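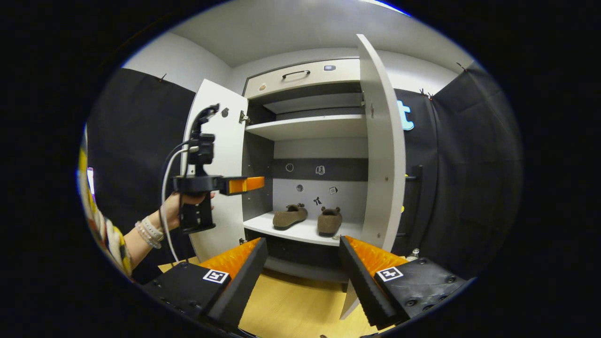 Teaching by hand at the shoe cabinet

03/12/2019

The Virimside workshop has now completed its first full set of hand demonstrations. This post records how the work is carried out and what has been learned, for the benefit of colleagues at Rusberg who will begin their own sessions in April.

The method requires no robot in the room. A person holds a gripper in the hand, carries out the task at an ordinary pace, and the movement is recorded from the gripper itself. The recordings are later used to train the arm. The task chosen for this set was a household one: opening a cabinet, dealing with the pair of fuzzy brown shoes on its lower shelf, and closing the doors again.

Of 2,000 demonstrations planned, 1,960 were made and 1,857 were accepted. Most of those rejected were lost to haste. Svend Riis reviewed every recording and found that new demonstrators tended to close the jaws before they had properly reached the shoe. He now asks each person to practise for a full session before anything is kept.

Doors proved harder than shoes. With two of them open, and one standing well forward of the cabinet, there is less space for the grippers than one would expect – particularly when two are in use. Sólveig Snorradóttir has recommended that the order of opening be varied, so that the arm does not learn a single fixed habit. Her recommendation has been adopted.

Cables also deserve attention. The white cable on the hand-held unit hangs in a loop below the module, and demonstrators are asked to check that it has enough slack before each attempt.

Soft footwear remains a matter of some disagreement. I favour keeping it in the set, as a fuzzy surface is a fair test of grip. Maarten Aerts would prefer to start with firmer shoes and return to these later. Both orders will be tried at Rusberg, where nine demonstrators have been put forward for training.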